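Kulby Gripper Setup Kit for the Prindance Cell

Last updated: February

The Kulby kit is for shops that run the Prindance bench cell with a two-finger gripper and want to check finger settings before parts go into the feeder. It comes as a set of finger tips, a setting gauge, a tube of grease for the slide, and a cell file that opens in the Gautier simulator. The file loads with one arm, one hand and one part, so a change to the approach can be tried there first and then copied to the real controller.

Order the kit by the serial number on the controller door. Older Prindance cells use a different finger screw, and the tips will not seat on them.
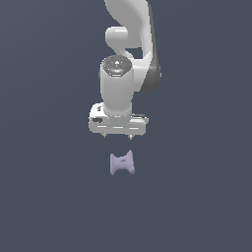
Finger opening is the first value to set. Measure the part at its widest point across the grip, add the clearance listed on the gauge card, and enter the total on the Hand page. In the simulator, bring the arm down to the approach height and stop there. With the hand pointing straight down and the fingers open over the lavender part, you should have clear space between the fingertips and the top of the part, as in the Gautier view. If the fingers already overlap the part at this height, raise the approach point and save it again. Don't fix it by opening the fingers wider, or the hand may hit the next pocket on the tray.

Setting the fingers on the real hand

1. Move the arm to the service position and lock out the cell.
2. Take off the old tips and wipe the slide with a dry cloth. Solvent gets into the seals.
3. Fit the new tips with the flat faces toward each other. Leave the screws finger-tight.
4. Close the hand on the gauge by hand, then tighten the screws to 6 on the supplied driver.
5. Open and close the hand from the pendant at low speed and check that both tips travel the same distance.

If one side lags, the slide usually needs cleaning. Grease it lightly, run it a few more times and check again before you change any values.

Care

Wipe the slide and check the tip screws every 1,000 cycles. Replace the tips when the grip face is worn smooth, or after a crash, even if they look straight. The test pair on our own bench reached 3,344 cycles before the grip face wore smooth — parts with sharp flanges will wear them sooner.

Save the approach point under a new name each time you change tips. The cell keeps the old one, and you can go back to it if the new pair turns out to be the wrong length.

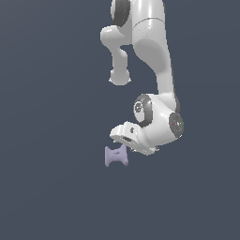
Drenmont wrote to us that the gauge card was fine for straight-sided parts but had cost them a morning on parts with a narrow waist, where they had measured the waist and set the opening too small for the flanges to pass. They asked for a second line on the card. Cards shipped with new kits now list the flange width and the waist width separately. Enter the flange width for the opening and the waist width for the closed position.

Spare parts

Finger tips are sold in pairs only. The gauge, the driver and the grease can be ordered one at a time. The Gautier cell file is free to download again with your kit number. Shafts and slides are not user parts, and a hand with a bent slide should come back to us with the tips still fitted.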